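Riltville retained station: new recruits, a new pump and a change to drill night

17 December 2020

Riltville fire station ends the year with three new on-call firefighters, which brings the crew up to 14. It is the first time the station has had a full crew list since the Grolness station closed and its patch was passed to us.

The new recruits finished their initial course in November and are now riding to calls under supervision. They will go on to their breathing apparatus course in the spring. Until they have passed it they can work the pump, run out hose, help at road accidents and do most of the jobs outside a building, but they will not be sent in wearing a set.

Roy Penrose, the watch manager, said the difference was already plain from the rota. "Last winter we had weekday mornings when we could not put a crew on the pump, and the call went to the next station. That has hardly happened since the recruits came on. Daytime cover is still the hard part, as most people work out of the village."

We would like two more people who can give daytime hours. You need to live or work within five minutes of the station, be 18 or over and be reasonably fit. No experience is asked for. Employers who are willing to release staff for calls are just as welcome to get in touch, and Roy will go and see any business that wants to know what it would mean in practice. Pearce Joinery has released a member of staff for calls for several years and is happy to talk to other firms about how they manage it.

The pump

The replacement pump arrived in October. It carries less water than the old one but has a better hose reel and more locker space, and it is narrower, so it can get down Chapel Lane without folding the mirrors in. The crew spent most of their autumn drills learning where everything is stowed. The old pump has gone back to the service's workshops and will be kept as a spare.

Please do not park opposite the bay doors. The new vehicle is longer than the old one and needs the full width of the road to turn out. The yellow lines will be repainted when the weather allows, but the restriction applies now.

Pagers

The station has moved over to the Dreltus alerter. There were some teething troubles with coverage at the Grolness end of the valley and two of the crew were given a second unit to keep at work. A test call goes out every week, so if you see a firefighter look at their belt and carry on with their shopping, it was the test.

Drill night

Drill will start half an hour earlier from January, at 6.30 pm. The yard lights will be on until 9 pm and there will be some noise from the pump. We have let the houses on either side know. Crew are working in small groups for now and the station is not open to visitors, so the Cubs' visit has been put back, we hope to May.

Home safety visits

Visits to people at higher risk are still going ahead, with the crew in masks and keeping their distance. For everyone else, advice is being given by phone. The call takes 15 minutes and covers alarms, escape routes, heaters and cooking. If you need an alarm, one can be left on the doorstep with instructions for fitting it.
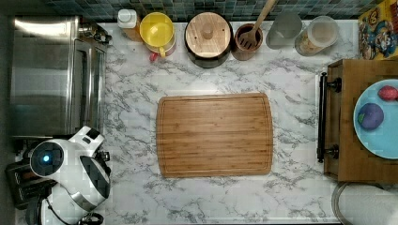

A worktop with an empty chopping board.

Cooking is still the most common cause of the house fires we attend. Keep tea towels and packaging away from the hob, do not leave pans when the heat is on, and if a pan of oil catches fire, do not move it or put water on it. Get out, shut the door and ring 999.

Christmas cover

The pump will be available as normal over Christmas and New Year. There will be no drill between the two. The carol evening in the bay is off this year, but the collection bucket is on the counter at the post office, with the money to be split between the Fire Fighters Charity and the village hall roof.

To ask about joining, leave a message on the station answerphone or put a note through the door marked for Roy.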